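Moving a sourdough starter across the country in winter

brorneck_baker
Joined: November
Posts: 6

Hello all! We're moving house this month, a long drive with two nights in motels, and I am fretting about my starter far more than the furniture. I've had her going since my oldest was in grade school and I'd hate to lose her to a cold car. Do I feed her and bring her along in the jar, or dry some out and mail it ahead to myself?

stustalholm
Posts: 102

Congratulations on the move! I'd bring the jar, no question. Make her stiff before you leave, much more flour than water, so she works slowly and doesn't climb out all over your back seat (ask me how I know). Lid on but not tight. 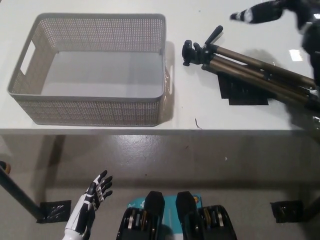
Then carry her into the motel with you at night, same as you would a houseplant. A stiff starter will sit happily for a couple of days without a feeding, and when you get to the new kitchen you just loosen her up again with warm water and give her a day or so to find her feet.

Algirdas Kļaviņa
Posts: 2

I have to disagree, friendly as I mean it. Jars break and cars get cold. Spread a thin layer on parchment, let it dry till it snaps, crumble it into an envelope and put it in your purse. Mine came back from dried flakes after a whole year in a drawer.

stustalholm

Well sure, but dried ones take me most of a week to wake up, and the bread tastes flat for a while after. I wouldn't want that in a new house with no bread!

Algirdas Kļaviņa

Mine was never flat. Maybe it's the flour. I use rye for the first feedings.

brorneck_baker

You're both so kind. I think I'll do both, and the flakes are drying on top of the fridge as I type. Rye it is, if I can remember which box I packed it in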